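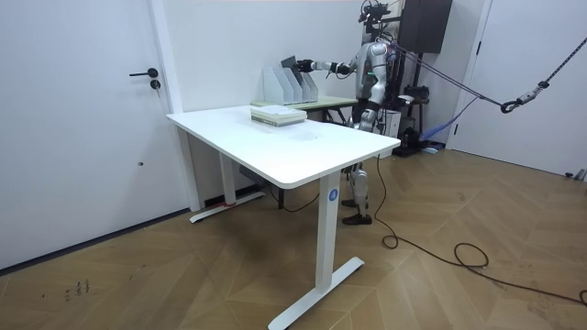 The Briletti Shelving Task is a manipulation exercise used in student robotics courses and in a yearly student contest of the same name. A humanoid robot must move books and folders between a desk and an upright file organizer on a lower table beside it. The task was drawn up by Boyang Cai, then a teaching assistant, as a final assignment for an introductory course, and took its present form in October 2022. Supporters describe it as a test of household skill. Others, including several former entrants, regard that claim as generous.

Setup

The rules call for two surfaces of different heights placed close to each other, a rack with vertical slots, and a supply of ordinary printed matter. Teams may choose their own books. The rack may not be glued or clamped down, a rule added after the first season, when one team taped theirs to the table and scored well.

An attempt lasts 11 minutes. Autonomous and remotely operated entries are both accepted and are ranked in the same table, which has been the most common complaint about the format. An operator with good hands can beat a year of software work, and the published results do not say which teams used one. Cai has defended the shared ranking on the grounds that most student groups begin with remote operation and move on later. No figures on how many do move on have been released. 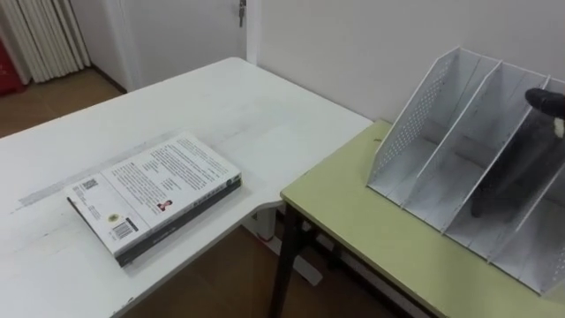

Robot's gripper at the right-hand side of the organizer, with two books stacked on the desk.

Scoring

A perfect attempt is worth 100 points. Points are given for lifting an item, for clearing the top of a divider, and for leaving the item upright in a slot. Points are lost for contact with the rack hard enough to shift it, though the judging sheet does not define "shift" and leaves the decision to the judge on duty. Thin, stiff folders are generally thought easier than paperbacks, whose covers tend to open when held by one edge. Since teams pick their own items, scores from different teams can't be compared with much confidence.

A flat book on a flat desk is the case most teams dread. Fingers of ordinary thickness can't get under it, and the usual answers are to slide the book past the edge of the desk or to tip it up by the spine. The original handout treated both as fouls. The current one allows sliding and is silent on tipping.
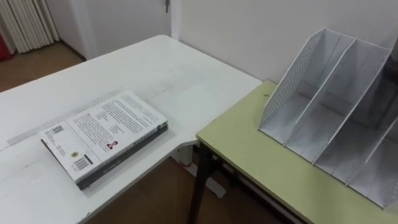 A paperback face down near the edge of the desk; the visible slots of the organizer appear empty.

Use in teaching

The course version runs over 11 weeks, with the first part spent on safety, joint limits and camera setup. Students work in pairs and hand in a written report along with their recordings. The Pruva workbook, a set of course notes passed between instructors, gives the task a full chapter and says it "prepares students for real homes." The workbook cites no trial in a home. In practice the surfaces, the rack and the lighting usually stay the same from the first session to the last, and a program that does well under these conditions may have learned little beyond them.

The Radetti variant, introduced the following November, tries to answer this by moving the rack a short distance between attempts. Scores dropped sharply in the one course that reported them. Few instructors have taken it up, mainly for lack of time.

Reception

Nearly 570 recorded attempts are listed in the contest archive. Failed attempts may be left out at a team's request, so the archive's success rate should be read with care. Reports from student groups tend to be more useful than the rankings: they go into detail about cable snags, drifting wrist calibration and books that slid off the far side of the desk - matters the official summary leaves out.

Cai stepped back from running the contest after its second season. The rules are now kept by the entering teams themselves, and a proposal to split autonomous and remotely operated entries is still open.

See also

Cai gripper test
Pruva workbook
Radetti variant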